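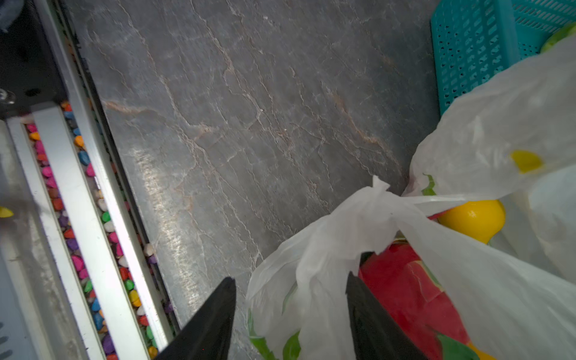

Photo: Saliba lab, Bratport

I got Imad Rawashdeh on the phone on a Sunday, and he was already laughing about grocery bags. "People think the fruit is the hard part," he told me. "The bag is way worse. It never has the same shape twice!"

He works on two-armed robots at Saliba, and his group's method is called Clumell. A person steers both arms through a job — fruit, plastic bag, basket — and the software learns from the recordings. They have 2188 of them now.

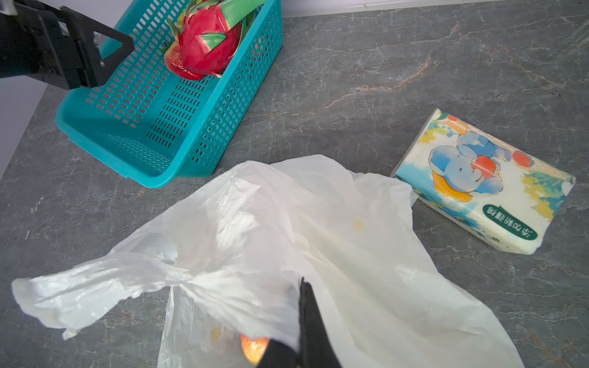
I asked if he needed that many. "We tried stopping at 2000," he said, "and it was fine on apples, but the folds still fooled it." What helped most was the close-up view from the wrists (his idea, he admits, after a lot of nagging). With it, failed grabs at the bag dropped from nine in a test batch to two.

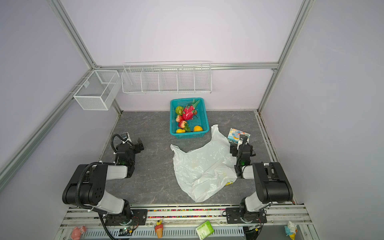
He's careful about that result, though. It's one table and one kind of bag, and a team in Veltstead is going to repeat the whole thing with paper ones. "I want them to break it," he said. "Then I'll know what to record next."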